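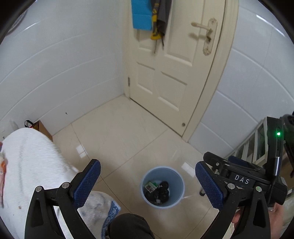
Elaheh Kazemi wrote in to ask why her bedroom door latches well enough in September and has to be lifted by the handle in February. She had already planed the top edge once and wished she hadn't.

Leave the plane in the drawer until you have gone through these.

**Hinge screws.** Open the door halfway and lift it gently from the handle side. If it moves, tighten every screw by hand. A screw that keeps turning has lost its hold. Take it out, pack the hole with glued matchsticks, trim them flush and put the screw back the next day.

**Latch and keep.** Rub a little lipstick or chalk on the end of the latch and close the door. The mark on the metal plate shows where it lands. If it is slightly low, file the bottom of the opening. For anything over 3 mm, move the plate and fill the old holes.

**Squeaks.** Candle wax or petroleum jelly on the hinge pin lasts longer than cooking oil, which goes sticky. Do one pin at a time and leave the door closed while you work.

**Stiff locks.** Use graphite powder, or rub a soft pencil over the key and work it in and out. Wipe the key before it goes back in your pocket.

**Painted doors.** Wash with warm water and a drop of washing-up liquid, from the bottom up. An old toothbrush gets into the mouldings. Dry the lower edge well.

Elaheh's door needed 4 longer screws in the top hinge. The planed edge still wants a coat of paint.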